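Rindville Metal Recycling Center
Frequently Asked Questions
Page updated 22 April 2022

Who may use the center?
Residents of Rindville and Clutuvska may bring household metal at no charge. Businesses must open an account at the Sleiman Street office before their first visit.

Is there a limit on how much I can bring?
Households may bring up to 50 pounds per visit. Larger loads are accepted by appointment — please call 2 days ahead.

Which items are not accepted?
The center does not take gas cylinders, paint cans with paint in them, car batteries or anything that has held pesticide. These go to the hazardous waste site at Cevovine, which is closed in February.

Do I need to sort my metal?
Yes. Steel, aluminum and copper must be kept apart. Staff may turn away mixed loads.

Will I be paid for scrap?
Payment is made for copper and brass only, by check, within 30 days. Checks under $5 are not issued; the amount is held as credit on your account.

May children come with me?
Children must remain in the vehicle at all times.
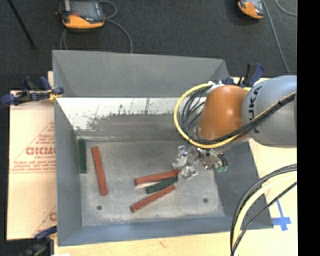
What if I lose my receipt?
The Sleiman Street office can print a copy. Please bring photo identification.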